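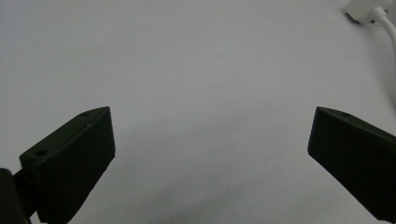 Banberg March Kit — placards, sashes and banner for groups

Back in stock for March. Ships from the Stondthorpe unit, Monday to Friday. Orders in before noon go out the same day if we're not snowed under, and the first week of March we are always snowed under. Order early please.

What it is
Everything a women's group, union branch or school needs to walk behind its own words. We started making these after the Jundside equal pay march, when half the placards went to mush in the rain before anyone got to the town hall. Cardboard and poster paint. Lovely, but gone in twenty minutes.

So: corrugated plastic boards, proper handles, a cloth banner that folds into a rucksack.

In the full kit
8 placard boards, white both sides
8 handles, cardboard tube, capped ends
1 cloth banner, two poles, pole sleeves ready sewn
8 sashes in purple, green or white (say which, or we send mixed)
Paint pens, black and purple
Stencil alphabet, capitals only
Carry bag

Boards take paint pen, acrylic and vinyl lettering. Felt tips no — they wipe straight off. Poster paint will flake when it dries.

Why tube handles and not wood
Some councils and police forces don't want wooden poles on a march, some don't mind. Tube is lighter for kids and for anyone carrying one all afternoon. If you want wood we sell it separate, ask your steward first.

Banner
Cotton, 440 gsm, hemmed all round. Comes blank. You can paint it yourselves or send us the wording and Hatsue Tsuji in our workroom will cut and sew the letters. Sewn lettering takes three weeks, longer before March. Short slogans read better from across the road. Five words good, eight is pushing it. We will ring you if we think it won't be readable, please don't be offended.

Wind: there are slits along the top third. Don't sew them up! Two groups have done this and then wrote to say the banner pulled like a kite.

Sashes
Polyester satin, one size, fixed with a press stud at the hip. Stud is new this year, the old safety pin loops are finished. Printed wording on sashes is extra, minimum order 8, same wording on all.

History sheet
Each kit has a folded sheet on the suffrage processions and the banners carried in them, written by Linnea Blomqvist, who taught history for years and won't let us call them suffragettes when they were suffragists. The sheet is free to photocopy. New page added on factory and laundry strikes. There is a mistake in the second paragraph of the old sheet (the one with the green border), bin it and ask us for the new one.

What people say
"Used ours for International Women's Day, then the library campaign, then the Pride walk. Boards cleaned up with white spirit. Bit of a ghost of the old letters on two of them." — Antigoni Kouris

"Good kit. Carry bag zip is weak, ours went on the second outing. They sent another without fuss." — Callum Lindsay

"We wanted the banner in Spanish and English, one each side. Took some emails back and forth about the accents but they got it right." — Socorro Usuga

The zip: yes, we know. Bags are now made with a Teuber zip and a flap over it. If you've got an old bag and it's gone, email a photo and we'll post a new one.

Bulk and schools
Boards on their own come in boxes of 50. For 1000 or more boards ring us for a price, don't use the basket, it adds postage per box and gives a daft total. Schools can pay by invoice, 30 days. Put the purchase order number in the notes box or it just sits there waiting.

Loan kits
Small groups with no budget can borrow a kit for two weeks. You pay postage back. We have a few of these and they go fast for March, much easier to get one in September. Banners on loan are painted with "Equal Pay, Equal Say" and can't be changed.

Care
Boards: wipe down, store flat, not by a radiator.
Banner: cool hand wash if plain. Painted or sewn, sponge only. Dry it fully before folding, mildew doesnt come out.
Sashes: cool wash, no tumble dryer.

Returns
Unused kits, 30 days. Anything with your wording on it we can't take back unless we spelt it wrong. We check spelling against what you typed, so check what you typed.

Order code 303 for full kit. Add P, G or W for sash colour, M for mixed.

Boards only, handles only and spare pens are on the Spares page.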